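Nunton Tram Notes

Quick one this time, lots going on and the Sunday timetable came in late.

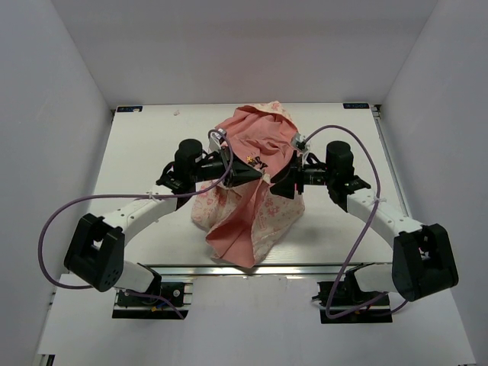
Bastura extension: where it stands

Track is down as far as the Bastura stop. Overhead wire, not yet. The contractor (Helteck) says testing starts in September, which is what we heard last spring too, so pencil it in lightly. First runs will be empty trams at night, walking pace. If you live on the hill side you will hear the bell at the crossing. They have to ring it, rules.

Platform height at Bastura has been fixed. It was low at the far end and the ramp didn't meet the doors properly. Concrete redone, railing going back on this week.

Line 2 changes

Every 10 minutes on weekdays now, up from every quarter hour. Evenings stay the same. Last tram out of Nunton Market is still too early for anyone working a late shift and we've said so again in our letter. No reply yet.

Line 8 will skip Canal Street while they replace the switch. Use the stop by the library and walk back, or the replacment bus, which leaves from the wrong side of the road. Follow the yellow signs, not the old map in the shelter.

Car 531

Back from the workshop! New seats, same horrible heater. The doors close a lot quieter. It's mostly on Line 2 in the mornings if you want to catch it. Paint is the older green, a bit darker than the rest of the fleet, looks great in the rain.

Tickets

Paper ten-ride cards are good until they run out, then that's it, no more being printed. Over half the stops have the new readers. Tap once when you get on. Do NOT tap getting off, it charges you again. Several of you wrote in about this. Refunds at the Market office, bring the card you paid with.

Stop names

The survey on renaming the river stop is still open. Từ is leading, after the old noodle place on the corner that everybody gives directions by anyway. One question from the tram office is whether the sign printer can do the accents. We think it should be spelled right or not at all. Forms in the box at the Market office or just email us.

Next meeting

Usual room, Sunday, doors at 4 pm. Bring your old transfer slips if you have any, we are short on the blue ones for the display. Parking is bad so come by tram obviuosly.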